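Thread: Marble counter and lemon juice, is sealing worth it?

lihua_lui
Hello all. We moved to Gevstead in August and our kitchen has a marble island. My aunt says marble is a mistake for people who cook every day. I wiped up lemon juice after two minutes and I still worry. Do you seal yours?
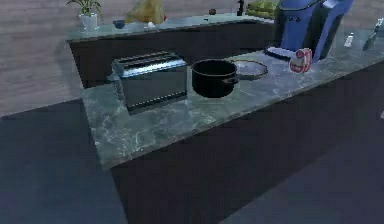
Marble island with the toaster

Senier55
I seal mine every year. It helps against oil and wine. Against lemon it does nothing, the acid eats the polish itself.

haberkorn
I disagree a little. On honed stone you hardly see these marks – I stopped sealing and I am happy.

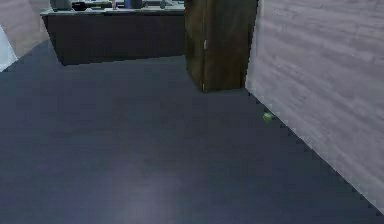
How long must the sealer dry before I can cook again?
Follow the time on the can, and give it one night more if you can.

Sieglinde Schmieder
Please test with water drops first. If the stone turns dark under them, it is thirsty. Also open a door or window, because the smell is strong and goes into the bedrooms. 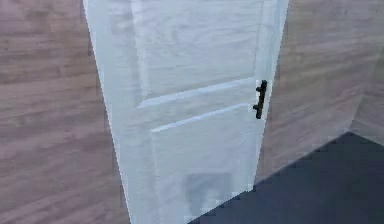

I did three thin coats, and I wiped off the rest with a cotton cloth each time. Thick coats stay sticky.

haberkorn
Three coats is too much money for me.

lihua_lui
Thank you both. I will do the water test tonight, near the sink first.

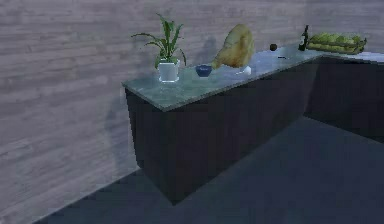 If it stays light, I leave everything as it is and buy a bigger cutting board – my aunt can complain.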